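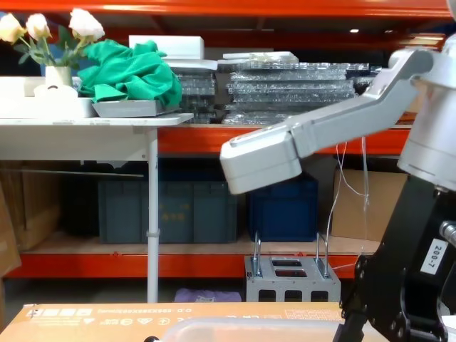
Orange-red warehouse racking with a white folding table set up in front of it.

Warehouse shelving (also called storage racking, or just "the racks" where I come from) is a type of open metal furniture made for holding heavy things in plain sight. I've been writing entries for this wiki since I stocked shelves at Zadlow, so forgive me if I get a little excited about beams.

Parts

A basic rack has uprights, the tall posts at the ends, and beams, the horizontal bars that run between them. On top of the beams goes the deck, which can be wire mesh, steel or wood. I'm a wood deck person – small boxes don't tip on it the way they do on mesh, and it's much nicer on your knuckles!

Color

Beams are very often orange or orange-red, so you can see them when you're backing up with a cart. The Cerketti catalog I learned from sold blue uprights with orange beams, and I still think that's the handsomest combination going. Ours came in one color only, and we had 127 bays of it.

The table in front

Most racks I've known end up with a folding table parked nearby. It's where things land before they get a shelf: trays, cloths, shallow boxes, a vase of artificial roses if somebody has been sorting decorations. A white top shows dirt quickly but makes small parts easy to find (I have lost so many screws on dark tables). Check that the legs are locked before you load it, and leave enough room to reach the lower deck.

Loading

Heavy goods go low, light and bulky ones like foam blocks can go higher. Every rack should have a load label, and the number on it assumes the weight is spread out across the deck. My old Zena unit said 1574 pounds per level, and I never got anywhere near it with bed linens.

See also: Folding table; Wire decking; Lưu shelf clip

Last edited Wednesday, July 25, 2018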